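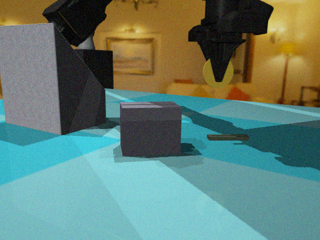 *Blue table, golden-yellow walls. Computer render.*

# Yellow walls look green in the afternoon. Is it the paint or my light?

**slow_kettle**
Posted Dec 24, 2024

Good day to all. I moved in November to a flat in Bostov, on the shady side of the building, and I wished to have a warm room for eating and working. I have decided on yellow walls, a golden kind, and a blue table. The table I have already. It is old, with good legs, and I painted it blue by myself.

The paint for the walls is from Jitpraphai, matte, for interior. In the shop the sample card was very warm, like honey. I put two coats. In the evening with the lamp it is the color which I wanted. But from noon until it becomes dark outside, the wall across from the window looks greenish, and the corner beside the door looks almost like mustard which stood too long in an open jar. My sister says she does not see it. I see it every day.

What I have tried until now:

- Changed the bulb in the ceiling lamp to a warmer one. It helps in the evening, when I did not need help.
- Took down the gray curtains. The wall is brighter but still green.
- Held the sample card on the wall. The card looks green too, so I think the shop did not mix it wrong.

The paint cost me 1,470 in total with the rollers and the primer, and I would be sad to buy all of it again. May I put one coat of another color over it, or must I begin from primer? And is it possible that the blue table makes it worse? I have read somewhere that a big colored surface gives its color to the wall near it, but I do not know if this is true or only something that people write.

Thank you in advance, and excuse my English where it is not correct.

---

**Broter_stairwell**

Just repaint it white. Yellow always goes green in a shady room, I had the same in the hall. White is easier and you can buy it everywhere.

> **slow_kettle:** Thank you, but I had white walls for six years in the previous flat and I do not want them again.

> **Broter_stairwell:** Cream then

---

**lintel_and_sill**

You made the most useful test already, with the card. If the card and the wall turn green together, the mix is as it should be and the light is what changes. A window that gets no direct sun gives mostly light from the sky, and this light is bluish. Put bluish light on a yellow which is a little bit on the lemon side and the eye reads green. In the shop they have warm lamps above the card stand, and there the same yellow looks like honey.

About the table: yes, it is true, but usually it is small. A blue surface reflects some blue to whatever is close to it. You will notice it mostly on the lower part of the wall, directly behind the table, and mostly when the daylight falls on the tabletop. You can check it without any cost. Put a white bedsheet over the table in the afternoon, go out of the room for some minutes, then come back and look. If the green is less near the table but the same in the corner by the door, you know which part belongs to the table. From what you describe I would expect that the corner by the door does not change at all.

For the repainting:

1. You do not need primer again if the present paint is sound, matte and clean. Wash the wall with water and a very small amount of dish soap, then with clean water, and let it dry overnight.
2. Rub lightly only the places with drips or roller edges. 100 grit is too coarse for this and leaves lines which you will see from the side. Take something finer.
3. Choose a yellow with more red in it. On the cards look for names with ocher, apricot or amber. Ask the shop to show you the card near their entrance door, in daylight.
4. Before you buy a full can, buy the smallest one and paint a big piece of cardboard, two coats, up to the edges. Move it around the room during one whole day: across from the window, beside the door, behind the table. Do not paint the test directly on the wall, as the old yellow around it will confuse your eye.

Over your yellow, a warmer yellow should cover in one coat or two. Buy for two.

One more thing that I learned late. The floor and the house across the street can also send color inside. In my mother's kitchen the green came from a tree. In winter the wall was perfect and each spring we had the discussion again.

> **slow_kettle:** I made the test with the bedsheet. Behind the table there is a small difference, I would say the wall is calmer. By the door, nothing, as you wrote. I will keep the table blue and look for an amber. Is it a problem to mix firms? Near me there is also a shop with Jakuvow paint.

> **lintel_and_sill:** Water-based over water-based is no problem when the lower one has dried well. Only do not pour them together in one bucket.

---

**plumbline77**

I agree with the answer before me, but I would change first what is cheapest. A lamp standing on the floor in the corner by the door, with a warm bulb, turned on already from noon. It mixes with the daylight and in my room it took away most of the green. It does use some electricity. If after a week you still see mustard, then buy the paint.

Also leave the curtains down, or take ones in off-white. Gray curtains make a yellow room look tired.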